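Atelier partagé Clanura
Cours du soir « Robotique sur table »
Feuille de la séance 4 : les doigts, la caméra du poignet et la première prise
Version du 19 juin 2025

Cette feuille reprend ce que nous avons fait à l'établi et ajoute les détails que je n'ai pas eu le temps d'écrire au tableau. Le français n'est pas ma première langue. Si une phrase vous semble obscure, demandez-moi, je corrigerai la feuille pour le groupe suivant.

1. Où nous en sommes

À la fin de la séance 3, les bras savaient aller à une position et en revenir. Les pinces s'ouvraient et se fermaient. Il manquait des doigts adaptés à des objets ronds, et une façon de voir ce qui se trouve entre ces doigts. Ces deux questions vont ensemble : un doigt trop large cache l'objet à la caméra, un doigt trop fin laisse tourner la bouteille.

Je rappelle le vocabulaire, car plusieurs d'entre vous utilisent des mots différents dans les carnets. La « pince » est l'ensemble monté au bout du bras. Les « doigts » sont les deux pièces qui touchent l'objet. Le « bout » est la partie du doigt la plus éloignée du poignet. L'« ouverture » est la distance entre les deux bouts, mesurée à l'intérieur. Gardez ces mots, s'il vous plaît, surtout dans les noms de fichiers.

2. Préparer la table

La table doit être vide avant de commencer, à l'exception des objets de l'exercice. Téléphones, tournevis et gobelets de café vont sur l'autre meuble. Nous utilisons une table blanche placée devant un mur clair, et des récipients ronds de couleurs bien séparées : bleu clair, rose, vert citron. Pour la prise, une bouteille en plastique transparent à bouchon noir, remplie d'une boisson foncée.

Il faut poser la bouteille devant, loin des récipients. Au début on a toujours envie de tout rapprocher, pour raccourcir le mouvement. Le résultat est que le doigt extérieur pousse un récipient pendant l'approche, et que l'on cherche ensuite l'erreur dans le programme. Laissez au minimum la largeur d'un doigt de chaque côté, plus une marge de 12 mm. 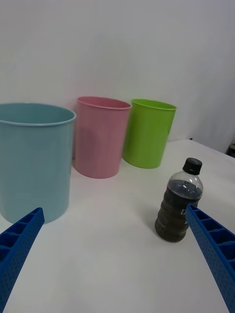
La marge de 12 mm vient de nos mesures du jeu au poignet, faites à la séance 2 avec une simple règle. Quand le bras est tendu loin, le jeu augmente un peu. Si vous travaillez avec le bras replié, vous pouvez réduire la marge, mais notez-le dans le carnet avec la position du coude.

Encore un mot sur la lumière. Les lampes de la salle Windley sont placées derrière l'opérateur, ce qui est commode pour lire mais gênant pour la caméra : votre propre ombre passe sur la table dès que vous vous penchez. Pendant un enregistrement, reculez jusqu'au tabouret et restez-y. Ne changez pas l'éclairage au milieu d'une série.

3. Les doigts

Nous avons choisi des doigts à cellules ouvertes. Le long du doigt, une rangée de cases rectangulaires est séparée par des nervures minces. On gagne du poids, et si la matière est assez souple, le doigt peut céder un peu quand il rencontre une surface courbe. Pour un premier montage, cela pardonne beaucoup d'erreurs d'alignement.

Quelques points à surveiller quand vous préparez votre propre paire :

La nervure la plus proche du bout travaille le plus. Si elle casse, ce sera presque toujours à l'angle intérieur de la case. Arrondissez cet angle dans le dessin, même d'une valeur très petite.

Les deux doigts sont symétriques, ils ne sont pas identiques. Je l'ai dit à la séance 3 et nous avons quand même eu deux doigts gauches sur une table. Gravez un G et un D sur la base, du côté des vis.

Le bout doit rester droit et émoussé. Un bout pointu entre plus facilement entre deux objets, mais il marque le plastique et raye la table.

La surface extérieure peut être lisse ou texturée, cela ne change rien à la prise. La surface intérieure, elle, compte beaucoup. Évitez d'y coller du ruban adhésif : il glisse après quelques dizaines de fermetures et laisse de la colle dans les cases.

Serrez les vis de la base à la main, puis un quart de tour avec la clé. Pas plus. Le serrage se contrôle au début de chaque séance, pince ouverte et moteur coupé.

4. Régler l'ouverture

Pour tous les groupes, la consigne est la même : on commence avec une ouverture plus grande que nécessaire, on place l'objet au milieu, puis on ferme lentement en regardant lequel des doigts arrive le premier. S'il y a un écart, on corrige la position du poignet. On ne corrige pas la position de la bouteille ! C'est très tentant, parce que la main est plus rapide que le clavier, mais on perd la référence et toute la série devient inutilisable.

Dans le programme Nukard, la valeur s'appelle « ouverture_cible » et elle est exprimée en millimètres. Pour l'exercice de fermeture à vide, prenez 52. Cette valeur sert seulement à vérifier que la commande et la règle donnent le même nombre. Elle n'a pas de rapport avec la bouteille, qui demande sa propre mesure au pied à coulisse, prise à la hauteur où les doigts vont toucher.

Cette hauteur se discute. Une bouteille à corps rainuré n'a pas le même diamètre partout. Si les bouts tombent sur une rainure, ils trouvent une petite place et la bouteille ne glisse presque plus vers le bas. S'ils tombent sur l'épaule, qui est arrondie, ils glissent vers le haut en se fermant et la bouteille bascule. Visez donc le corps, dans le tiers inférieur pour l'approche, puis montez un peu avant de fermer.

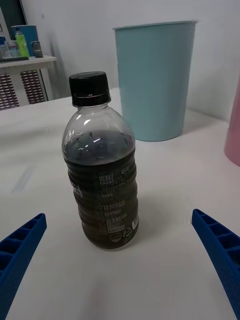
Il y a une deuxième raison de ne pas fermer trop haut : le liquide. Quand le bras accélère, le liquide bouge dans la bouteille et le poids se déplace avec un léger retard. Pour la première série, limitez la vitesse à la valeur « lente » de Nukard et n'y touchez plus. Le réglage « normale » est réservé aux groupes qui ont déjà rempli une page complète de carnet sans chute.

Une bouteille fermée, toujours. Vérifiez le bouchon avant chaque série, et gardez le chiffon à portée de main.

5. La caméra du poignet

La petite caméra montée au poignet regarde dans l'axe de la pince. Elle voit les deux doigts dans les coins bas et l'objet entre eux. C'est pratique pour l'alignement, mais elle trompe sur les distances. Un récipient proche paraît grand, un récipient de même taille placé plus loin paraît petit, et il ne faut pas en conclure que l'un est plus haut que l'autre. Mesurez sur la table, avec le ruban.

Le fond compte aussi. Si un meuble entre dans la vue derrière la table, avec des flacons ou d'autres objets colorés dessus, un programme qui cherche « du bleu » ou « du vert » peut trouver le mauvais bleu ou le mauvais vert. Nous avons deux solutions. On peut orienter le poignet de manière à avoir seulement le mur derrière l'objet. On peut aussi définir dans Nukard une zone de recherche limitée à la surface de la table. La première est plus simple, la seconde est plus solide. Je vous demande d'essayer les deux et d'écrire laquelle vous préférez, avec une ou deux phrases d'explication.

Une difficulté particulière : nos doigts sont bleus, et un des récipients est bleu clair. À l'œil, on ne les confond pas. Pour un seuil de couleur mal choisi, c'est la même chose. Réglez le seuil d'abord sur le doigt, et vérifiez ensuite que le récipient est encore détecté. Dans l'ordre inverse, on tourne en rond pendant toute la soirée – je parle par expérience.

6. Déposer dans un récipient

Pour la dépose, on remplace la bouteille par un petit objet qui entre sans effort dans le récipient. Le mouvement se décompose ainsi : montée verticale, déplacement au-dessus du bord, arrêt, descente courte, ouverture, montée. L'arrêt au-dessus du bord semble inutile quand tout va bien. Gardez-le. Il donne le temps à la caméra de confirmer que la pince est bien centrée sur l'ouverture du récipient.

Les doigts n'ont pas besoin d'entrer profondément. Il suffit que les bouts passent sous le niveau du bord. Plus bas, on risque d'ouvrir la pince contre la paroi et de soulever le récipient au moment de remonter.
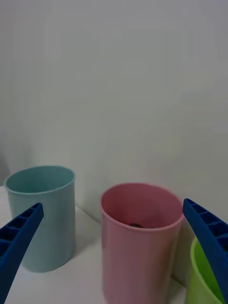

Pour chercher le centre, Nukard ajuste une ellipse sur le bord supérieur. Cela fonctionne si le bord est visible en grande partie. Quand un doigt en cache un morceau, l'ellipse est tirée de l'autre côté et le centre calculé se décale. On le remarque vite sur le récipient qui se trouve à l'extrémité de la rangée. Dans ce cas, faites deux vues avec deux angles de poignet et prenez la moyenne des centres.

Le seuil de confiance est réglé à l'origine sur une valeur prudente. Si le bras refuse de descendre, ne baissez pas le seuil tout de suite. Regardez d'abord s'il y a une ombre forte sur le bord.

7. Travailler avec deux bras

Nous avons deux bras sur la table, un de chaque côté. Pour cette séance, un seul bouge à la fois. L'autre reste en position d'attente, pince ouverte, près du coin avant. Cette position est enregistrée sous le nom « attente_coin » et il est interdit de la modifier sans prévenir la table voisine, qui utilise le même fichier.

Le câble de la pince doit former une boucle libre vers l'arrière. Avant la première descente, faites tourner le poignet à la main sur toute sa course, moteur coupé, et regardez si le câble accroche. Un câble qui tire décale la prise de façon irrégulière, et c'est une des pannes les plus longues à trouver.

Pour déplacer un récipient vide, on place un doigt de chaque côté de la paroi, on ferme doucement et on soulève à peine. Le plastique mince se déforme. Une force qui convient pour la bouteille est trop grande ici.
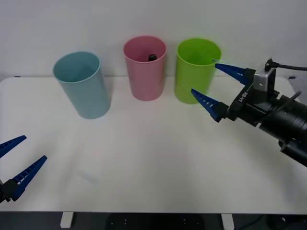
Un participant a objecté qu'avec un seul bras en mouvement, le second ne servait à rien, et qu'il vaudrait mieux lui faire tenir le récipient pendant la dépose. L'idée est bonne et nous y viendrons. Elle suppose que les deux bras partagent exactement la même origine sur la table, alors que pour le moment chaque bras a la sienne. Si l'un tient le récipient et que l'autre se trompe de quelques millimètres, les deux pinces se poussent, et ce sont les nervures des doigts qui cèdent. L'étalonnage commun est le sujet de la séance 5.

8. Le carnet

Chaque série est notée sur une ligne : position de départ, objet, ouverture, vitesse, résultat, remarque. Le résultat s'écrit avec un seul mot, « pris », « glissé » ou « manqué ». Les explications vont dans la remarque. Je sais que cela paraît scolaire, mais le fichier commun de Clanura doit atteindre 1000 lignes avant l'été, et une ligne écrite autrement ne peut pas être lue par le script.

Notez aussi les séries ratées. Un carnet où tout est « pris » ne m'aide pas à régler la suite du cours.

9. Pour la prochaine fois

Apportez votre paire de doigts démontée, avec les vis dans un sachet fermé. Relisez la partie 5 et préparez votre réglage de couleur sur papier. Les groupes qui n'ont pas terminé la fermeture à vide peuvent venir une demi-heure avant, la salle sera ouverte. Les clés de l'armoire se rendent à l'accueil, et le pied à coulisse retourne dans sa boîte.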